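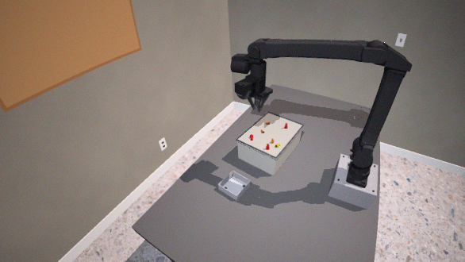 *Zuletzt geändert: Freitag, 16:40*

**Guvcombe: Hallenbad bleibt bis April zu**

Das Hallenbad in Guvcombe macht vorerst nicht wieder auf. Grund ist die Lüftung — bei der Prüfung am Dienstagabend fiel die Anlage über dem Lehrbecken komplett aus, Ersatzteile gibt es für das alte Modell nicht mehr. Neuer Termin laut Betreiber: April. Kein genauer Tag.

Betroffen sind 2.070 Inhaber von Jahreskarten. Die Karten werden automatisch verlängert, ein Antrag ist nicht nötig. Wer lieber Geld zurück will, muss das schriftlich beim Bad melden, Formular liegt an der Kasse im Freizeitzentrum aus. Zehnerkarten bleiben gültig. Gutscheine auch.

Schwimmkurse: Die Anfängerkurse ziehen nach Mullbridge um, dort aber nur vormittags und nur 31 Plätze. Wer auf der Warteliste steht, wird angerufen. Für die Nachmittagskurse gibt es bisher keine Lösung, Mullbridge ist mit dem Schulschwimmen voll. Aquafitness entfällt ersatzlos. Der Schwimmverein trainiert vorläufig im Bad Prultavetti, Abfahrt der Fahrgemeinschaften wie gehabt am Parkplatz hinter der Bücherei.

Den Auftrag für die neue Anlage hat die Firma Rozīte bekommen. Sie soll auch gleich die Leitungen im Umkleidetrakt erneuern, das war eigentlich erst für den nächsten Sommer geplannt. Zu den Kosten wollte sich die Gemeinde noch nicht äußern. Im Rat dürfte es darüber Streit geben — schon die Dachsanierung war teurer geworden als beschlossen.

Eine Unterschriftenliste für einen früheren Teilbetrieb liegt seit gestern in mehreren Läden aus, 200 Namen stehen schon drauf. Gefordert wird, wenigstens das große Becken am Wochenende zu öffnen. Der Betreiber winkt ab: beide Becken hängen an der selben Lüftung.

Die Sauna im Nebengebäude ist nicht betroffen, Öffnungszeiten unverändert. Duschen dort nur für Saunagäste.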